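Kullville Shared Workshop -- Member Forum
Board: Automation Projects
Thread: Hand-held gripper build, grip trials on bagged goods 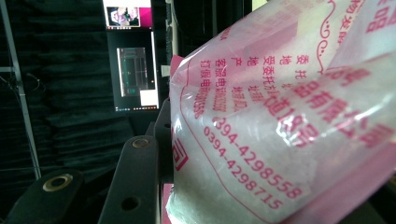 Original post

Posted by: r_menon (project lead)
June 21, 2025

Members are advised that the hand-held gripper has moved from rigid test blocks to bagged goods. The present trials use translucent plastic bags with pink printing and a pale, slightly grainy filling. The fingers are black, with brass-colored bushings near their upper ends, and follow the drawing circulated to the project group in October.

The following points are submitted for comment.

1. Finger pads. The fingers are at present bare. The group must decide whether to fit silicone pads before the next series.

2. Closing force. The spring from the Dervishi kit was replaced with a lighter one. The log for the current series holds 1,282 grips, of which 200 were made with the lighter spring.

3. Glare. Crinkled film throws bright highlights back at the camera, and parts of the lettering wash out. This affects the tracking software more than it affects the operator.

Comments are requested from all members with access to the bench.

Rizal Menon

Reply 1

Posted by: cyanez

Thank you for the report. I support the lighter spring and do not support the pads.

Pads were fitted to the Jaltedik arm two years ago and the adhesive failed within a month. Fine powder from a leaking bag worked its way under the edges, and the arm was out of service while the fingers were cleaned with solvent. A bare finger can be wiped down in a minute. If more friction is required, I would propose that the gripping face be scored with a file.

I also ask that the drawing number be stated in future posts. Two versions of the October drawing are in the shared folder, and the bushing bores differ.

Catalina Yáñez

Reply 2

Posted by: benchfour

I must disagree with the previous reply. The adhesive on the Jaltedik arm was a general-purpose tape and was never rated for that use. Pads held by a screw from the back would not have the same fault. Scoring the face will produce a rough edge, and a rough edge will cut film sooner or later. The member who cuts a full bag over the bench should be prepared to clean the bench.

Reply 3

Posted by: r_menon (project lead)

The correct drawing is revision 2. The earlier version will be moved to the archive folder this week.

On the matter of pads, both positions are noted. A screw from the back is possible on the taller finger only if the lower hole is left clear, as it is reserved for the force sensor bracket.

Reply 4

Posted by: sanside_tools

With respect to glare, members may wish to consider the lamp before the software. At the Sanside workshop we placed a sheet of tracing paper over the bench lamp and turned the lamp toward the wall. The printing on shiny packaging became readable to our camera in most positions. A polarizing filter was also tried, but it darkened the image too much for our lens.

May I ask whether the log records the fill level of each bag? A bag that is half full folds around the fingers and behaves quite differently from one that is tight.

Reply 5

Posted by: r_menon (project lead)

Fill level is not recorded at present. A column will be added before the next series, which is planned at 600 grips. Tracing paper is available in the drawing cabinet and will be tried first.

Reply 6

Posted by: cyanez

I withdraw the suggestion concerning the file. I maintain my objection to adhesive of any kind on the fingers -- screws only, and a spare set of pads cut in advance.

Reply 7

Posted by: benchfour

Agreed as to screws. I can cut the spare pads if someone will leave the silicone sheet on the second shelf with the thickness marked on it. The last sheet was unmarked, and I had to borrow calipers from the lathe area to find out what it was.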